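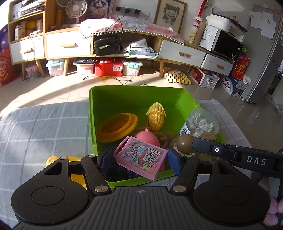 2 min read

Mrs. Cavalcanti left her nephew one green cookie box and a letter of 491 words on how to pack it. The corn went in first. The corn had always gone in first.

"And the starfish?" asked Bastien.

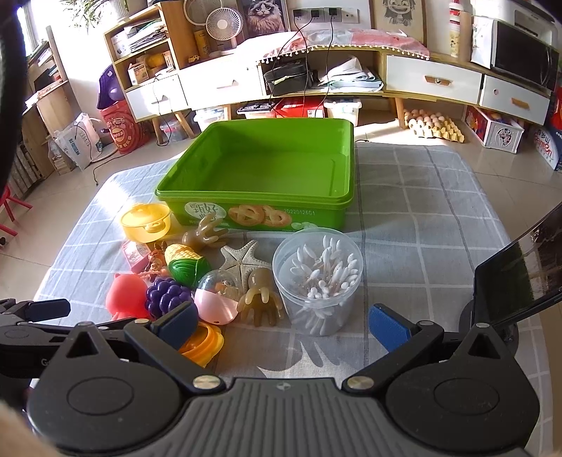

Kathleen Mulcahy said over the phone that a starfish belonged on top, as any fool in Fallilton could tell him, and that his aunt had once stopped speaking to her for 8 years over a lid.

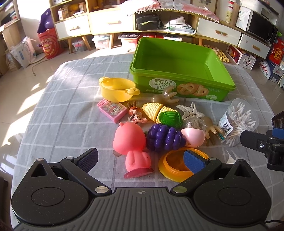

Bastien had never inherited anything before and wanted to do it properly. He read page two again. Swabs upright, it said, grapes wherever they liked. On the rubber hands it was silent, so he left them lying there with their fingers spread — like two relatives waiting to hear about the house. 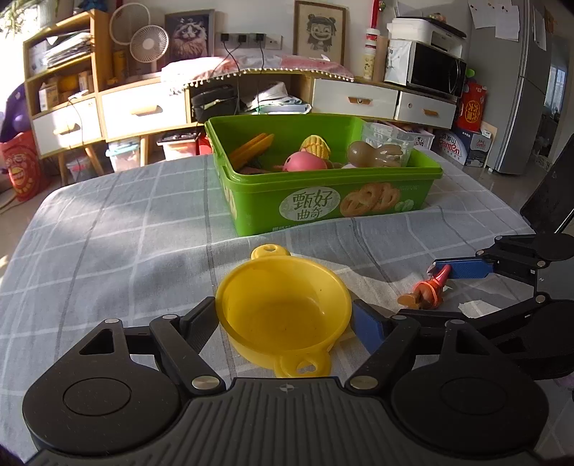 Évan Marty, Fiction Editor

By supper he had reached the pot. "Not the pot," said the letter. "The pot knows why."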